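Home › Gallery › Kitchens of our members › The table at Handthorpe

In January we asked our members to show us the kitchen table where they do the small daily work. Not many wrote back at first, but then the letters came, and now we have 26 kitchens in the gallery. I put them here in the order they arrived.

Kitchen 5 has a checkered tablecloth in red, pink and white, and a basket for the chopsticks.

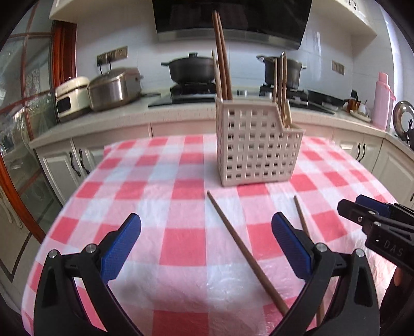
Tatiana Oravec, gallery editor

I like the cloth very much. It has a thin plastic surface which shines near the edge of the table, and my grandmother in Slovakia kept a similar one for all her life. She wiped it after every meal and did not allow hot pots on it.

The basket is off-white plastic with small square holes in the front. Some chopsticks stand in it already and two brown ones lie on the cloth before it. They are of different lengths and colours, the same as in my own drawer, where I can never find a pair.

Úna Ó Flaithearta asked me how to wash wooden chopsticks. I use warm water and a little soap, then I dry them with a towel and let them stand with the thin end up until the evening.

Next kitchen: Bhupendra Mittal and his shelf of spices.

Letters for the gallery can be sent to me until the end of the spring.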